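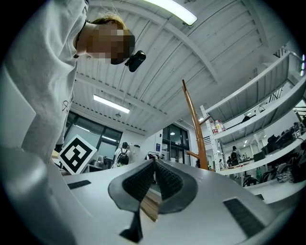 How do you keep thin wooden sticks from rolling off and vanishing in a shared workroom?

Posted by Graciela Sosa, October 20, 2019

Hi all! Long-time reader, second-time poster (the first was about the label maker, and thank you again to everyone who talked me out of returning it).

I share a big workroom with a bunch of other people. High corrugated white ceiling, fluorescent lights, big window with dark frames looking into the next space, glass door, a white metal shelving unit that has become the place where everything ends up. Bottles and containers on the middle shelf, cables and dark mystery gear jammed into the lower ones. You probably know a room like it.

My problem is small and it is driving me up the wall. I use thin light wooden sticks all the time. Stirring, propping, poking glue into corners, marking which thing is which. I buy them in bags of 560 and I cannot keep track of them for even a week. I've tried:

A coffee mug. Too wide, they all lean over and when you pull one out three more come with it and land on the floor.

The original bag. Splits down the side every single time.

A lidded box on the middle shelf. People put bottles on top of it. Then I have to move the bottles, and there isn't anywhere to move the bottles to.

Leaving them flat on the table. They roll, and they're so light that you don't hear them go!

The other half of the trouble is used ones getting mixed in with clean ones. Last April I stirred a whole cup of varnish with a stick that already had dried glue on the end, and I was picking crumbs out of the finish for the rest of the evening – never again.

So what I'm after is some way to store them standing up, where I can take one out with one hand (my other hand is usually busy), that doesn't need its own shelf, and that other people in the room won't use for something else. I don't mind building something. I do mind spending much, my budget for this is basically whatever's in my coat pocket. There's also a tall brown wooden pole with a crossbar on it out in the middle of the room and I keep looking at it thinking I could hang something off it, but maybe that's silly?

Thanks in advance, and sorry this got so long for a question about sticks.

stillsanding

Not silly, and not too long, I've had this exact fight.

Your mug is the right idea in the wrong size. What you want is something narrow and tall enough to hold the sticks up to a bit more than half their length. If they're held lower than that they flop over, and if they're held much higher you can't get your fingers on just one. I cut down a cardboard mailing tube, glued a scrap of wood on the bottom for weight, and it's been on my bench for years. Cost me nothing. If the tube is still too wide for what you've got, stand two or three smaller tubes inside it and fill those.

Then don't put the whole bag out! This was the big change for me. I keep up to 70 in the tube and the rest of the bag lives in a drawer with a rubber band around it. If somebody knocks the tube over it's an annoying minute and not a lost afternoon. You'll also notice when you're running low, instead of finding out with a cup of something half mixed.

For the one-handed thing, pack them a little less tightly than you think you should. If you have to wiggle one to get it loose you'll tip the tube. A strip of that rubbery mesh shelf liner under the base helps a lot too. I put a second piece inside the rim and it grips the sticks just enough that they don't all slide around to one side.

Used ones: get a second tube and paint a band of some loud color on it. Used goes in loud. I wipe mine off and keep them for glue only, and when they get too crusty they go in the trash. Never for varnish, as you found out (ouch).

About the pole, I'd find out what it's for before hanging anything on it. If it's just leftover from some old project, then sure, a narrow cloth pocket on the crossbar would work fine, but hang it below eye level. I wouldn't want a bunch of stick ends at the height of my face.

Marty_in_the_basement

just buy a straw dispenser. the kind from diners where you lift the lid and they all fan out. done

PlainJaneWorkshop

I'm going to disagree with the straw dispenser, I had one. Great with straws. My sticks were a hair too short and they dropped down inside, and I ended up turning the whole thing upside down and shaking it like a piggy bank. Measure first if you go that way.

The tube answer is good. I'd add a couple of things from running a shared craft space, where we go through 2,000 of these in a busy season.

Drill a block. Take a chunk of scrap lumber as thick as you can find, and drill a grid of holes slightly bigger than the sticks. Mine has 37 holes, which was meant to be more but I lost patience. Each stick stands up on its own, you pinch one from the top and it comes straight out, and nothing else moves. It's by far the best one-handed setup I've used. It's heavy, so it stays where you left it. The bad part is refilling, which is dull, and I do it while I'm on the phone.

Don't drill all the way through. I did that on my first block and picked it up, and well, you can guess.

As for other people using it for something else, that's the beauty of the block. A mug is a mug and somebody will put pens in it by lunchtime. A block full of little holes doesn't look useful for anything, so everyone leaves it alone. I also wrote STICKS on the front in fat marker. Not pretty!

And on the shelving unit, I'd clear one end of that middle shelf before you do any of this. Move the bottles you hardly touch to the top tier and push the rest together. You only need a space as wide as your hand. The bottom shelves with the cables are a separate job and I'd leave them for a day when you're in a good mood – cables take twice as long as you think and you'll need the owners there to tell you what's what.

Graciela Sosa

Oh I love the block idea, thank you! I've got an offcut under my table that might be thick enough. I'll do the block for clean ones and stillsanding's loud tube for the used ones, and the rest of the bag can go in a drawer. Marty, I did look at the diner thing and I want one now anyway, for straws.

I asked about the pole and got three different answers so I'm leaving it be.

What size drill bit did you use, Jane? My sticks are the thin kind, thinner than a pencil.

PlainJaneWorkshop

Depends on your sticks, they vary from bag to bag. Drill one test hole in scrap, drop a stick in, and turn it over. If it falls out by itself you're good. If you have to pull, go up a size. And sand the tops of the holes a little or they'll catch.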